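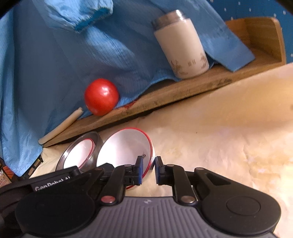

Pinça manual de demonstração Onduneo

A Onduneo é uma pinça de dois dedos conduzida à mão, usada nas bancadas da Potisero para registar tarefas simples de preensão. Pode ser vista e experimentada no dia aberto de 17 de agosto, nas instalações de Mudgway. A entrada é livre, mas a experimentação na bancada exige inscrição.

Características

Corpo em plástico preto sobre placa de base cinzenta com nervuras.
Dois dedos pretos articulados, com almofadas azuis nas faces interiores.
Articulações com pinos metálicos.
Peso do conjunto: 921 g.
Utilização com a mão direita ou com a esquerda.

A bancada de demonstração

O trabalho é feito sobre objetos correntes, sem peças de treino. Na bancada há uma tigela branca de rebordo vermelho fino, inclinada, uma tampa redonda de aço inoxidável apoiada na vertical, um tomate e um copo alto branco com flores douradas. A tigela e a tampa tocam-se, e o exercício começa por aí: levar os dedos até à tigela e fechar sem deslocar a tampa. O tomate fica no tabuleiro de madeira, encostado ao tecido azul-claro, e serve para praticar o fecho lento.

Quem já trabalhou com pinças pneumáticas costuma fechar depressa demais nas primeiras tentativas. Recomenda-se começar pela tigela e passar ao tomate só depois de controlar o curso dos dedos.

Funcionamento da sessão

Cada sessão dura 35 minutos e recebe 3 participantes. Danilo Cabanatuan faz a primeira passagem e explica a posição do pulso. Segue-se a prática individual, acompanhada por Rhea Umali. As perguntas sobre integração com braços robóticos são respondidas no fim por Mohammed-Awal Zakaria.

Não é necessário trazer equipamento. Anéis e pulseiras devem ser retirados antes de pegar na pinça. O cabelo comprido deve estar preso.

Disponibilidade

A Onduneo é fornecida por encomenda através da Tudier, com entregas a partir de outubro. As almofadas dos dedos vendem-se também em separado. O preço depende da quantidade e é indicado em orçamento.

Inscrições e orçamentos: Cherry Mae Barredo, balcão de atendimento da Tudier. Indicar o nome da empresa, o número de pessoas e se pretendem experimentar a pinça ou apenas assistir.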